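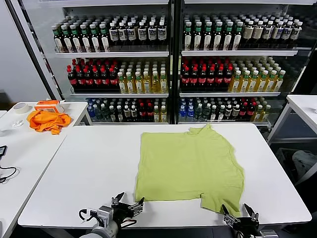 Re: folding the T-shirts for the August fair

Dorian Boyer wrote:
> I've tried the flat fold from the Larnberg handout and mine come out
> lopsided every time. The hem sticks out on one side. Do you pull it
> straight before the first fold or after? Also, are we still bagging
> them by size? I have two boxes left in the hall at Brurnurbridge.

Before. If the hem is uneven when you start, it will be worse by the end. Lay the shirt flat with the collar away from you, then go along the bottom and open out any corner that has turned over. Push the bunched bit at the collar down with your palm. After that I run a hand down each side seam. Small wrinkles in the middle don't matter much, they mostly go when you press the folded shirt.

Sides in first, sleeves back on themselves, then up from the hem in thirds. A white table helps with the lime ones as you can see the edges. The orange ones are easier to see on anything, but they crumple if left in a heap, so please don't pile them up for later – fold them as they come out.

Bagging by size, yes, 20 to a bag. Write the size on masking tape and stick it across the front. Last year's pen on plastic rubbed off and we had to open half the bags again.

Kaletti have confirmed the full 2,000, so there will be more to do after yours. Roussel are lending us the trolley again and want it back by 4 pm.

If anyone has a spare folding table, let me know. The one with the bad leg has gone to the tip.

3 replies | 0 shares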